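Dexterity is not the bottleneck, or not the whole of it

I have been following the Rinell bench trials since February, mostly because Senan Phelan posts his failure logs in full and most groups don't. The question he is working on is dull and useful: can a two-arm cell put a workbench back in order at the end of a shift? Tools to one basket, small parts to another, tape wherever tape goes.

The latest log covers 371 attempts. An attempt counts as good only if every item ends up in the correct basket with no human reset. By that standard the cell is still well behind a bored apprentice. Tape rolls are easy. They have a hole, a predictable height and plenty of friction. Thin tools lying flat are the hard class, as the fingers have to get under something that offers almost no clearance, and a hex key tends to rotate about its elbow when only the long arm is gripped. 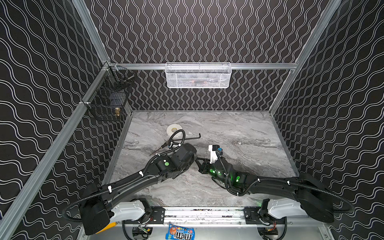 Tape, hex key and screwdriver on the bench, with both arms over the work.

Senan's policy for the screwdriver is to pinch the handle, lift a little, then pass it to the second gripper for a cleaner hold. The handover adds 11 seconds and accounts for most of the drops. The Corrigan controller handles the timing well enough. What it lacks is any decent estimate of slip, so a tool that has shifted in the grip gets placed as if it hadn't.

Cable management deserves more attention than it gets. A loop at the wrist that passes over the work area can hide a small object from an overhead view, and I suspect some of the "object not found" entries come from that.

Would I put one in my own shop? No. At 2,000 dollars I might try it on sorting fasteners overnight. Clearing a mixed bench by Saturday noon is still my job, and I use a magnet and a dustpan.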